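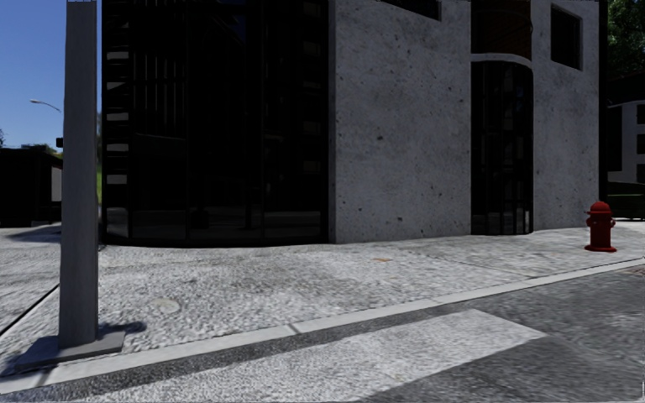

Start with the deposit, because everyone in the room has paid one. Rental scams are old and lazy, and they work on people who think they're too sharp for them. The usual listing has a nice corner building with a curved front of dark glass, a clean stretch of pavement, and a rent that makes you feel clever for finding it. Ask the room: how many of you would want to see inside? Then ask how many would wire money first if told there were 40 other applicants. (Wait. Somebody always laughs a bit too long.)

**The Bridow case**

- Man calling himself the agent "lets" the same two-bedroom to 6 households. Never had a key.
- He did have a very good email signature.
- Each paid first month plus deposit to Goltadine Lettings, a company consisting of a mailbox.
- Move-in day: several vans, one elevator, one baffled actual tenant. Let this land, don't rush it.

**How it came apart**

Tomás Nic Aodha at the county recorder's office looked up the owner. It took him around 20 minutes, including coffee. Say that twice – it's the whole talk.

**What to tell clients**

1. Look up the owner yourself. Don't use the link they send you.
2. Get inside the unit. A lobby is a lobby.
3. Wire transfer, gift cards, crypto: walk away.
4. Already paid? Call the bank before you call your sister.

Nigel Mellor will want to bring up Brelelmont in questions. Give him 2 minutes. The Katayama appeal is still open, so no names from that one, however nicely he asks.

Handouts are by the door. Take the spare ones home, I'm not carrying them back.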